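Treser Shared Workshop — Member Project Gallery
Humanoid Assembly, Hands and Clothing
Updated 3/19/26

The Treser Shared Workshop provides bench space, tools and storage to members who are building machines on their own time. This gallery records the humanoid project led by Wissam Mansour, which has held a reserved bay in the carpeted room since December. The project began as a pair of legs on a stand and now includes both arms, three-fingered hands, and a full set of clothing.

The clothing is a working part of the build. Earlier versions of the arm left the wiring at the elbow exposed, and the cable ties caught on chair backs and on the sleeves of anyone working close by. The current sleeves and trousers were sewn by members of the Triệu textile bench, which shares the building, and are fastened at the shoulder and waist so that they may be removed for maintenance. Fabric handling was added to the project plan at the same time. Members interested in the patterns may request them at the front desk under drawing number 353.

Selected views of the build follow. The gallery is not a complete record, and assembly notes are kept separately in the project binder.
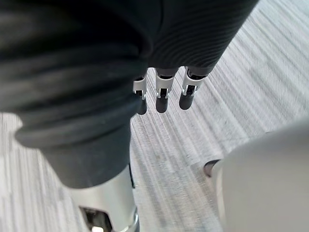 Three fingers below the ribbed sleeve, with light brackets at the joints and dark rounded tips. 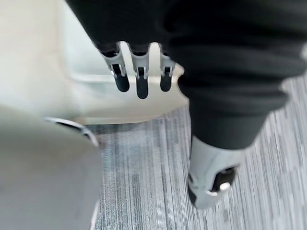 Hand and lower leg. The trouser hem ends above the gray shell of the foot assembly.

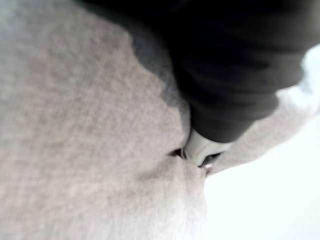
A white gripper finger closed on light gray fabric, under a fold of black cloth.

How long does it take to remove the clothing for maintenance?

The sleeves take 4 minutes each and the trousers take longer, as the waist fastening must be opened from the back. Two members should be present for the trousers. Power is to be switched off at the bay panel before any fastening is opened, and the machine is to be supported on its stand.

Notes on the Build

Finger joints are held with removable pins. The first set of pins, ordered from Hakell, was slightly long and was trimmed by hand at the grinding station. Members who repeat this work should deburr both ends before fitting. Replacement pins are in the drawer marked 693, together with the spare hinge screws — please return the drawer to its cabinet after use.

The motion software is Tradero, a package maintained by the project group and stored on the bay computer. Changes to the grip settings are to be written in the binder with the initials of the member who made them. Settings that have no entry in the binder will be restored to the last recorded values.

Open work at the time of this update includes a softer lining for the sleeve cuffs, a revised cable route through the forearm, and a quieter fan for the power supply. The lining has been cut and is awaiting sewing. The cable route depends on a bracket that has been redrawn 3 times and will be printed when the workshop printer returns from service.

Questions about the project may be left for Wissam Mansour in the member mail tray — bay visits are by arrangement.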